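Hillent Spur Gear and Base Plate Set
Part 463
Sold by Nustov

The Hillent set is a bench assembly for fitting practice, fixture checks and small-part handling trials. It consists of a ring-shaped base plate with pins, plus loose spur gears that seat on the pins and mesh when the plate is loaded. The pins are fixed. Gears are supplied separately bagged and can be reordered by the bag.

The set is sold without a motor or crank. It is not rated for continuous drive and should not be used as a gearbox.

Gears

Each gear is a flat disc with a central bore. Teeth are evenly spaced around the full rim. There is no hub projection on the loose gears, so either face may go down. Bores are left without a keyway. Do not ream the bore to ease a tight fit; exchange the gear.

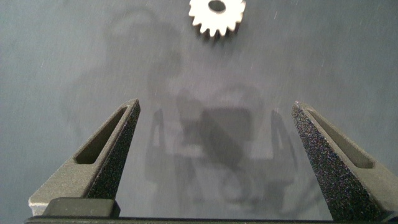
Thaddäus Zürcher asked whether the gears need oil on the pins. We run ours dry and have had no seizing, but the bores do pick up lint if the bags are left open. Wipe them with a lint-free cloth before each session.

Reply from Nustov: Dry running is correct for hand turning. Oil carries dust into the teeth and will mark the work surface. Any oil already applied can be removed with isopropyl alcohol.

Base plate

The plate is a flat disc with a large through hole in the center. Pins stand perpendicular to the face. The plate has no feet and sits directly on the bench, so the surface below must be flat and free of chips. Where the plate is to stay in one position, use the Grollside clamp ring (ordered separately), which holds from the inner edge of the hole and leaves the outer rim clear.
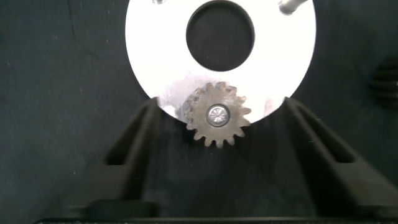 Seating height is the dimension most often queried. A gear that is fully down will turn under one finger and will not rock. A gear that is high on one side will bind at the mesh, usually within the first turn. Gears may overhang the plate, as the one with the screw head at its center does at the lower rim, and clearance must be left below the overhang for the teeth. Clamps, rulers and stop blocks should be kept out of this zone.

Work surface

A dark matte surface is recommended. Pale gears are hard to locate on a white bench under overhead lighting, and polished surfaces let the plate slide when a tight gear is pressed on. The Dumitrescu bench mat is suitable and can be rolled for storage. Lay it flat overnight before first use. Fold lines do not affect seating unless they lie directly under the plate.

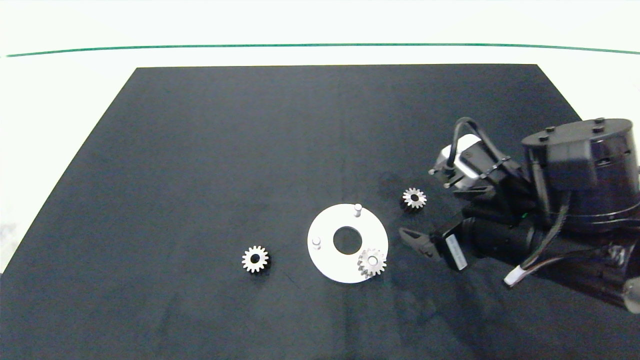

Base plate and spur gears on black mat, with one gear overlapping the plate edge.

Place loose gears flat and apart from each other. Gears stacked or leaned against the plate are easily knocked off the bench, and a chipped tooth cannot be repaired. The mat should extend past the plate on all sides. Smudges and light scuffs on a mat are cosmetic. Replace the mat when the surface lifts or curls at the edge.

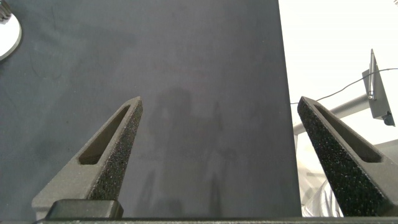 Ordering and spares

Quote part 463 for the complete set. Base plates are not sold without gears. Gear bags are packed in 2 sizes, standard and bulk, and both ship from the same stock. The clamp ring and the bench mat carry their own part numbers and are listed under Accessories.

Orders received by Tuesday noon ship the same week. Returns are accepted on unopened gear bags only.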